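An afternoon with the folding robots at Darkdale

I have been meaning to write this up for a couple of weeks and kept putting it off, partly because the garden has gone mad and partly because I wasn't sure anybody who comes here for mending and quilts would want to read about robots. But I've told the story to so many people over the fence now that I may as well tell it properly.

The Jestamano workshop in Darkdale had an open day in July 2023, and I went along on the bus from Gamgate with a flask and fairly low expectations. It cost £2 to get in, which went towards the tea urn, and you were given a sticker and a time slot. Mine was for group 18, so I had a good long wait and a wander first. I'm told more than 200 people came through over the day and I can well believe it, as the corridor by the coats was like the first morning of the sales.

The early rooms were all very nice but not really my thing. There was a sorting machine going at a great rate with bottle tops, and a wheeled trolley affair that the children adored and which followed them up and down a taped line on the floor. I had a go at steering a little arm with a handle and knocked over everything it was possible to knock over. The young man looking after it was very kind about this.

What I had come for was the cloth. I spent most of my working life in alterations, first in a shop and then from my own back bedroom, and I have handled more trousers than I could ever put a number to. So when I read in the leaflet that they had a pair of robot arms learning to fold laundry, I wanted to stand there and see how they got on with it. Towels I could imagine. A towel is a well-behaved thing. It was the jeans I was curious about!

Jeans are awkward, you see. People think they're easy as they're stiff, but the stiffness is only in places. You've got the waistband and the pockets, where it's layer upon layer, and then the plain part of the leg, which flops about, and then the hem, which is thick again. If you pick them up in the wrong spot the heavy bits pull the light bits out of line and you end up with a sort of parcel. I do it by feel and couldn't tell you where I put my fingers.

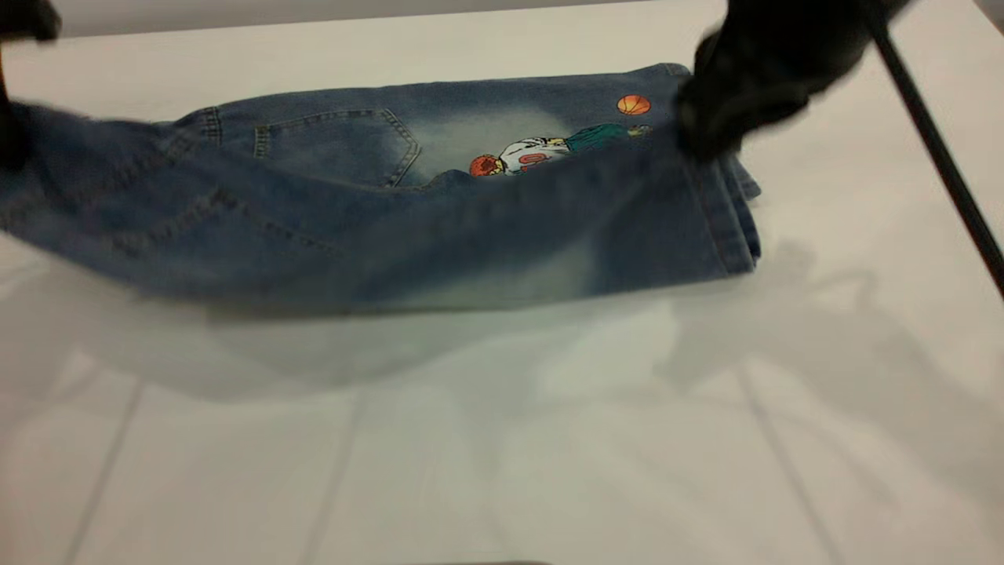

Both grippers on the jeans, with the top layer coming up off the one underneath.

I was very taken with the jeans themselves, I must say. Light blue with the cloudy bleached patches, a lovely pointed back pocket in gold double stitching, and a cartoon basketball player with bright orangey-red hair stretched out sideways, with his ball just above him. One of the children in our group wanted to know if you could buy them.

Now, the demonstration. The lady running it explained that each hand has to take hold at its own end and the two then have to move together, and that keeping them in step is most of the battle. I could have told her that from teaching people to fold sheets. She said the pinch was the other difficulty, getting hold of one layer and leaving its neighbour alone, and I nodded so hard at this that she laughed and asked if I was in the trade.

We had a proper natter after that. They call the system Tan, and it has a list of 24 garments it practises on, with a fitted sheet being saved for last, which seems wise. I asked whether it minded a zip, and she said metal could be a nuisance if the fingers landed on it. I asked whether it shook things out first, which is what I would do, and she wrote that down in her notebook. So if you ever see a robot giving a pair of trousers a good snap before it folds them, you may think of me.

It is slower than I am. I went home and did a pair of my own on the kitchen table, and I wasn't even trying. All the same I found it oddly restful to watch, and I stayed on for the next group's turn as well, standing at the back where I hoped I wouldn't be in anyone's way. I thought of the winters when my hands are bad and the ironing basket sits there looking at me.

The tea was good, the flapjack a bit dry. They're doing another one in August and I may well go again, this time with one of my own awkward garments in my bag in case they'd like it. I've a pleated skirt in mind. The quilt update is coming next, I promise, once I've unpicked the border.

Questions or patterns: use the contact page | © Thimble and Flask | Back to top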